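Rosomholm Kitchen Table Gallery
Posted 3 Oct 2020

We moved into the Rosomholm kitchen in August with 36 boxes and a firm belief that most of what we owned was essential. The belief lasted until we tried to put it all on the worktop. What follows is the gallery I promised everyone, with a line or two for each of the things that survived the sorting and took up residence. Several people asked for fewer words and more crockery. I have done what I can.

Thanks to Maj-Britt Bråten, who lent us her shelf brackets and her opinions, and to Fouad Mahrous, who lent us only the opinions. The old flat on Jendano Street had a kitchen you could cross in one stride, and I think we all became better at stacking there than is healthy.

The toaster oven

It does toast, cheese on toast, and a tray of roast peppers if the peppers are not ambitious. We argued for a week over which way it should face. Magdy Metwally wanted the door towards the wall side, where he said the heat would bother fewer people, and was invited to try getting a tray out. It now opens towards the middle, so that whoever is plating up can reach it without leaning over anybody's tea. The crumb tray has a rota. The rota has one name on it, and it is mine.

The dish rack

Plates live in the rack. They were meant to dry there and then go into the cupboard, and the cupboard is very nice, with a lining paper I chose with care. Faustine Hervieu maintains that a plate in a rack is already put away. She has been maintaining this since Husstead, where we had no cupboard at all and she was right.

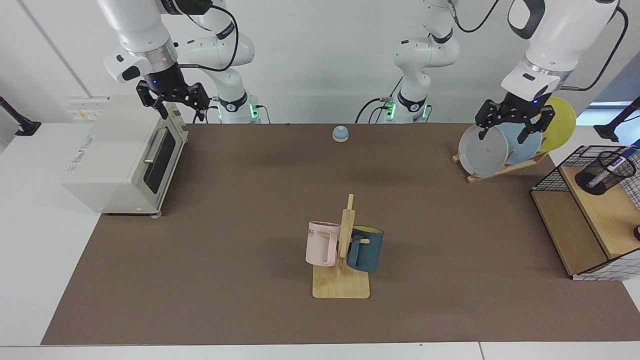

The mat came into it late, after the second scorch mark and a short silence. I wanted something you could put a hot tin on, and everyone else wanted something that didn't look like a car park. Brown was the compromise. It doesn't show tea, it doesn't show gravy, and it gives everything a place to stand, so that a thing left off the mat looks guilty. We wipe it down after supper and roll it up when Hường Văn makes dumplings and needs the bare table for flour.

The mug tree

Wooden, plain, bought from Bennani on the way home from looking for something else. I had always thought of mug trees as belonging to aunts. I am now on the side of the aunts. The pegs are short, so the big soup mug with the square handle can't go on and sulks by the kettle. Magdy's mug always gets the peg nearest the window, by a law I don't remember voting for.

The bell

A little service bell with a light blue dome, the sort you ding at a hotel desk when you would like to be ignored. Faustine brought it as a housewarming present. The idea was one ding for supper. By the end of the first evening there was a ding for tea, a ding for pass the salt, and a ding for no reason by a grown man of fifty. It has been given a spot well away from everything else, where you have to reach for it on purpose.

The wall

Still white. We have 417 pounds in the kitchen fund and a tile sample propped in the hall that three of us like. Maj-Britt says to live with a plain wall for a year before doing anything to it, and as it's free advice and the tiles are 1,237 pounds fitted, we are living with it. I have grown fond of it in the evenings, when the lamp is on and the dishes are somebody else's turn.

Things that didn't make it

The egg slicer, which sliced one egg. The fondue set, given to Fouad, who gave it back, then given to him again with a bow on. Two colanders out of three. A lidded dish with no known lid. The bread bin, a fine object that made perfectly good bread taste of bin.

Supper, generally

Hường cooks when she is in the mood and the rest of us eat very well that night. Otherwise it's whatever goes under the grill. Her rule is that the table gets cleared back to its usual residents before anyone sits down with a book, and we keep to it most of the time. I once got up for a glass of water after midnight and found Faustine moving the mug tree a thumb's width to the left. We said goodnight and left it at that.

Next lot of pictures will be the pantry, once the shelves are level. Fouad has a spirit level and is bringing it over. Maj-Britt has a different one.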